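Linen and Bedding Exchange Returns to Kpodo House in April

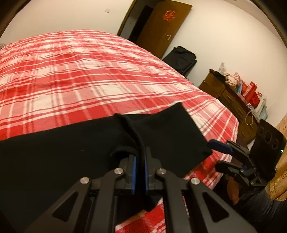 The residents' services office at Kpodo House will hold its spring bedding exchange on the first Thursday in April. The exchange is open to every resident of the main building and the Cemilach annex, and there is no charge for taking part. Bedspreads, blankets, flat sheets and pillowcases may be brought to the second-floor lounge between 10 a.m. and 4 p.m.

Last spring's exchange took in 1098 pieces, of which 352 went to new households in the annex. The remainder was kept for guest rooms or passed on to the Hekomus shelter store. Ayuba Eshun, who manages residents' services, expects demand for twin and full bedspreads to be higher this year now that the annex is fully let.

Residents are asked to wash and dry all items beforehand and to fold them flat on the bed before packing. Dark fabrics should be folded separately from red and white ones – several light sheets were stained last year when mixed bundles were left in damp bags. Plaid and patterned bedspreads should be folded with the pattern facing out so that staff can sort them by size and color without opening each one. Please pin a slip of paper to the top corner with the size written on it. Items with tears longer than two inches cannot be accepted, although loose hems are fine and will be repaired in the sewing room.

Each household may bring up to 5 bundles. Collection bags are available at the front desk, where 400 have been set aside, and further bags will not be ordered. Mattress pads, electric blankets and feather pillows are not included in the exchange.

Residents who are unable to carry their bundles may request a pickup by leaving a note for Fuseini Ansah at the front desk by noon on the day before the exchange. Pickup is from the apartment door only.

The Flerex laundry room on the ground floor will stay open until 11 p.m. during the week of the exchange. The two large dryers are reserved for bedspreads and blankets that week – smaller loads should go in the stacked machines along the back wall.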